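Ungate Arms Forum > Edged Weapons > Questions about a family saber

wkatene
Hello everybody. I write from my second language, so please forgive the errors. I have a cavalry saber which my wife inherited from her uncle in January. The blade has one wide fuller and the guard is iron with three bars. On the spine, near the guard, there is a small mark of two letters, and on the scabbard throat the number 46. I want to know the period, and if the number is from the regiment or only from the store room. I measured everything on the kitchen counter, in daylight.

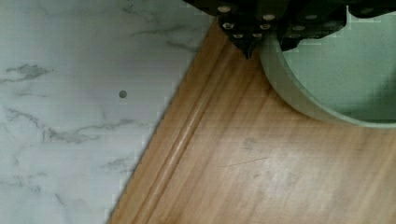

Marble counter and the wooden board.

The blade is 65 mm shorter than the pattern in Meredith's handbook. Is it possible that somebody shortened it?

lorraine_tm
Welcome, Wiremu. A number on the scabbard throat is very often a rack number. A regimental mark would normally be on the guard as well. Does the guard have any number?

wkatene
Yes, the guard has 51. I did not see it before because there is old varnish on it.

saskia.ellery
Then the scabbard and the sword did not start life together. This is common. When a depot cleaned a large lot, up to 1,000 pieces at one time, the scabbards went back on whatever fitted.

thoani
I don't agree with Saskia that it must be the depot. Dealers also put together a good sword and a good scabbard, and they did it for a hundred years. From the numbers alone we can't say which.

saskia.ellery
Fair, I wrote it too strongly. But a dealer usually removes a number that does not match, and this one was left.

thoani
Some did, some were lazy.

wkatene
Thank you both. Before I ask about the varnish, I tried the point again with a steel ruler. The last part of the edge is thinner than I expected and the fuller ends very near the tip. 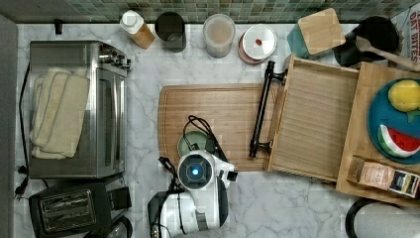 Should I remove the old varnish before I look for more marks?
Leave it on for now. Use a lamp from the side and a magnifying glass first, and if you must go further, test a little acetone on the inside of the guard only.

lorraine_tm
Agree with the lamp. About the length: if the fuller ends very near the tip, the point was probably reground. On an untouched blade of that pattern there is a good hand's width between them.

kdonnelly
Sorry to disturb, but which edition of Meredith do you use? In the first one the blade lengths were measured along the curve, and in the second they are in a straight line. This can explain a part of your 65 mm.

wkatene
It is the first edition, and I measured in a straight line. So I must do it again with a string.

thoani
Kiri is right about the editions. I still think the point was reground, but less than we thought.

wkatene
I will measure tonight and write the new number in this thread. The two letters on the spine look like K and S, but the second one is weak.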